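In Defense of Eating on the Floor

When I came to this country I bought a dining table in my first month. I had no bed yet, only a mattress, but I thought a table was what a serious person must have. It cost me 300 dollars at a shop in Trodcombe, with four chairs, and two men carried it up the stairs and complained all the way. I kept it for 11 years. Last June I gave it away, and I want to explain why I do not miss it.

In the house where I grew up we ate on the floor. My grandmother spread a cloth, the dishes went in the middle, and everybody sat around it with the legs folded. When a cousin arrived without warning, we moved a little. There was no question of how many chairs we had. A cloth has no fixed number of places, and a guest never had to stand in the doorway while somebody looked for a stool.

At the table it was different. It had four sides and so it had four people. When I invited a family of five, I worried for two days. I borrowed a chair from the neighbor, and it was lower than the others, so the smallest child sat with her chin almost on the plate. She was polite about it. I was ashamed, and I cooked too much to make up for it.

I know the arguments on the other side, and some of them are strong. Many people have bad knees. My own mother, who sat on the floor every day until she was seventy, now needs a chair and gets angry if you mention it. For these people I keep two folding chairs behind the door, and when they come we bring the food to them or we all move to the kitchen counter. I would not ask anybody to suffer for my opinion.

Another argument is that the floor is dirty. To this I answer that the floor is as dirty as you permit it to be. In my apartment the shoes stay at the entrance, and I mop in the evening after the dishes. When I had the table, I must admit, I mopped less, and under it there were crumbs of a great age. A person who eats on the floor knows the condition of the floor.

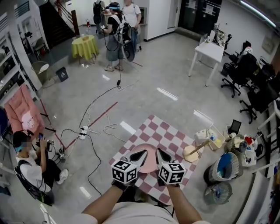 The cloth itself deserves more thought than people give it. My grandmother's was thick cotton with a border of blue leaves, and it was too long to wash in a normal machine, so it was washed in the bathtub and we children walked on it. I do not think you need such an object. A checkered mat in pink and white, laid at an angle on a gray floor, with one round pink plate on it, is already a place to eat. The eye understands it at once. What matters is that the mat has an edge, and that people agree the edge means something. Inside it there is food and outside it there are feet, and even a small child learns this faster than she learns to hold a fork.

I bought mine at the Sunday-style market in Rarnside, where they sell everything by the pile and you must pull from the bottom if you want a clean one. The woman there asked me if it was for picnics. I said it was for dinner. She looked at me with some pity and gave me a discount.

This word, picnic, is interesting to me. In Urnwood, where I live now, I see in the summer hundreds of people who eat on the ground in the park, and they are happy. They lean on one elbow. They pass the bread with their hands, they stay for three hours, and they do not look at the clock. Then they go home and sit up straight at a table and finish eating in fifteen minutes with the television on. I have asked several of my colleagues why the ground is charming outside and sad inside. They say it is because of the grass. I have sat on that grass, and I prefer my floor.

There is also the matter of space, and here I will be practical. My apartment has one main room. The table stood in the center of it for 24 hours a day and was used for perhaps one. For the rest of the time I walked around it, and I have the marks on my hip to prove it. The mat I roll up and put beside the bookcase. Afterward the room is free for exercise, for ironing, for my nephew and his trains. Rents here are high, and I was paying every month to keep a piece of furniture indoors.

I do not say that everybody must give away the table. A family with homework needs a hard surface, and some people truly enjoy to polish wood. But I would ask you to try it one time, on an ordinary evening, without making a festival of it. Put down a mat. Choose food that does not need a knife, because cutting meat at that height is not easy and I have lost a good potato this way. Soup is possible if the bowls are deep. Turn off the big lamp and use the small one, since the ceiling light is very far from you when you sit low.

Your legs will complain at first. Change the side you sit on, or lean your back against the sofa, which is in my opinion the best use of a sofa. After a week or so it becomes easier.

My table lives now with a young couple on the other side of Urnwood. They sent me a message to say they love it, and that one of the chairs makes a noise. I knew about the chair.

More in Opinion
The Bus to Rarnside Should Stop at the Hospital
Why I Still Write My Shopping List by Hand
Trodcombe Library and the Value of a Warm Room
763 Letters About Parking, and What We Learned
A Small Complaint About Large Cups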